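Section 4: Setting up neighborhood crime alerts

Welcome to the fun part! By now your Lultwood account is active, and in a few minutes you'll be getting police notices, court dates and missing-person appeals for the streets you care about.

1. Open Alerts and choose Add Area. Type a town or zip code, or drag the pin on the map.

2. Pick a radius. We love the nine-block setting for city users (it catches a lot without flooding your phone), but you can go as wide as you like.

3. Tick the notice types you want. Burglary, vehicle theft and fraud warnings are on by default.

4. Under Sources, switch on your local feeds. Valtau readers now have 482 of them to choose from!

Note: An arrest notice is not a conviction. Turn on Follow Case and Lultwood will tell you when charges are filed, changed or dropped.

5. Choose Send Test. A test alert should arrive with the heading TEST ONLY. If it doesn't, check that notifications are allowed for Lultwood, then send it again.

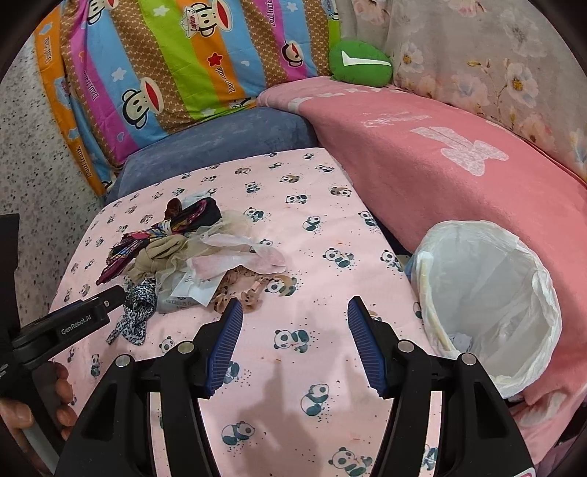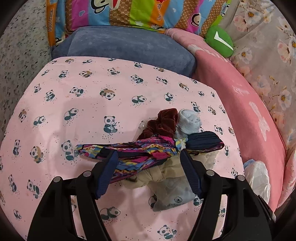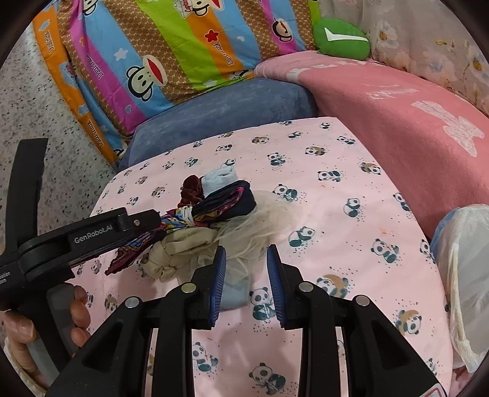
6. Set your quiet hours. Urgent appeals can still come through if you leave Break Quiet Hours on.

Caution: Lultwood can't take reports. If you see a crime happening or someone is in danger, call your local emergency number right away.

7. Want to keep older notices? Go to Archive and turn on Save. Each area holds up to 1,000 notices, and after that the oldest ones drop off. Export first if you're following a long case.

Regula Haslinger on our help desk reads every suggestion about new sources, so please keep them coming! Sharing alerts with your household is covered in Section 5.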